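Home | Posts | Threads | Media | About
Print this page | E-mail this thread
Filed under: Robot upkeep / Small arms

Malathi Acharya

Thread on how the Takholm bench cell is set up and kept running. One small servo arm, one table, one fixed side view. Job number 891 in the log, if you are following from the Poduval shop.

The cell handles folded cloth. Cloth is a bad part to handle: soft edges, no hard stop, and the stack height changes with every fold. Most of the upkeep comes from that.

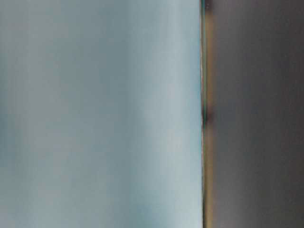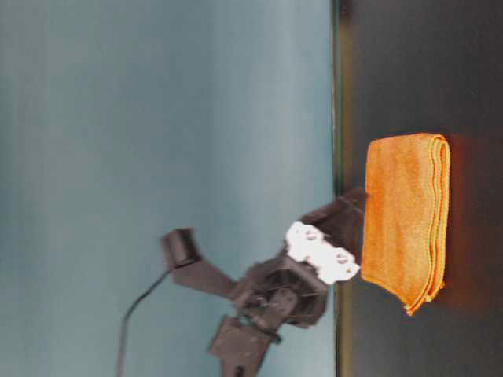 Side view at the towel station, the second turned 90 degrees. The orange microfiber towel is in the second one.

I leave the side view turned. The log software can rotate it, but then the saved copies and the live view disagree, and someone will write "left" in a note and mean "down." In our notes, "wall side" and "table side" are the only directions allowed.

Start of shift, power off. Check every screw at the wrist with the correct driver. Snug only. The threads in the servo housings strip easily and a stripped housing means a new servo.

Next, the finger bracket. Grip it, rock it lightly, feel for play. Any play here shows up double at the jaw tip. If it moves, take the screws out, clean them, put a small drop of medium threadlocker on each and refit. Leave it 20 minutes before powering the arm.

Wires at the wrist: move the joint by hand through its full travel and watch the loops. They should open and close without going tight. A loop that goes tight at one end of travel will break at the connector, inside the insulation, and you will spend an afternoon blaming the controller board.

Cable to the arm gets the same treatment. It needs enough slack to hang in a curve at full reach. No zip ties on a moving link. Two ties at the base, tails trimmed flush.

Homing. Power on with the arm in the parked pose and the jaw open. Home the base first, then work outward to the jaw. If you home the jaw first it can close on whatever is on the table and read the cloth as its end stop. Zero is then off for the rest of the shift.

Jaw torque limit: start low. Go up one step at a time until the towel holds through a lift, then stop. We run it at step 3. Step 4 holds no better and the jaw servo runs hot.

Towel placement is part of the setup. Long side parallel to the table edge, close to the edge, so the jaw can come in from the side. Square the stack by hand. A corner that hangs or curls changes where the jaw meets the cloth, so note it in the log if you leave it that way.

Approach speed for the last stretch is half of travel speed. Hemi Paewai had it at full speed in June and the jaw plate was pushing the stack across the table before it closed. Slower approach, same torque, problem gone.

Lint. Microfiber sheds into the wrist gears. Soft brush after every shift, vacuum on low held near the joint. Compressed air drives it deeper. I have opened a Balier gear case that was packed with it.

The dark table stays. We tried a light top from Bovlow and the glare made the side view harder to use. Wipe it with a dry cloth. Polish leaves a film and the towels slide.

Side view check comes last. Look at the live view before the first cycle. You want the table edge line and the towel readable. Wipe the lens, check focus, lock the focus ring. If the ring has no lock, a bit of tape does it.

Spares in the drawer: 2 wrist servos, 3 jaw servos, a bag of horn screws, one cable set. When you take the last of anything, write it on the lid.

Log format: job number, torque step, approach speed, anything touched with a tool. If no tool was used, write "no tool." Blank lines get read as "forgot."

Next thread is the gear case teardown.

Tags: robot arm, maintenance, grippers, bench setup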